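March, mid-afternoon, second pot of coffee

Picking up where I left off on the ad load test. Quick recap for whoever reads this after me: Grokano is folding its streaming app and the Prarnier news site into one login, and we want to know what that does to the ads people see on their phones. My hunch going in was that the same ad would chase you from one to the other all day long. So far the hunch looks pretty good!

I set up 200 test accounts on the streaming side and 200 on the news side, then linked them in pairs this morning. Before linking, each side kept its own cap of 3 showings per ad per day. After linking, the caps should be shared. They aren't. Each side is still counting by itself, so a linked viewer can get the same car spot over breakfast headlines and then again before every episode at night (I have now seen the Herath mattress ad so often I could sing it).

Pramila Joshi thinks the merged ID is fine and the counter just never got pointed at it. She pulled nearly 1000 ad requests from the log and the new ID is in all the ones she's read so far, which fits. I still want to see the requests from older phones before I agree with her – those go through the Dirbridge server and it has always done its own thing.
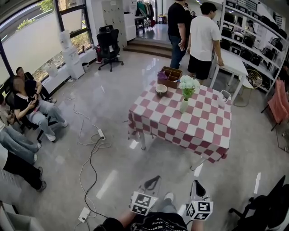 The other thing that bugs me is the autoplay clips on the news pages. They get sold as video now, same price as the spots on the streaming side, even when the sound is off and the reader is three paragraphs down. If I were buying ads I'd be asking for those to be split out on the bill. Not really our question, but I'm writing it down so I stop bringing it up at lunch.

To do:
Rerun the linked pairs with the counter pointed at the merged ID
Get the older phone requests out of Dirbridge (ask Pramila for the export script, mine chokes on the time stamps)
Turn autoplay off on half the news accounts and see what fills the slot

Leaving the linked accounts running overnight. Please don't reset them!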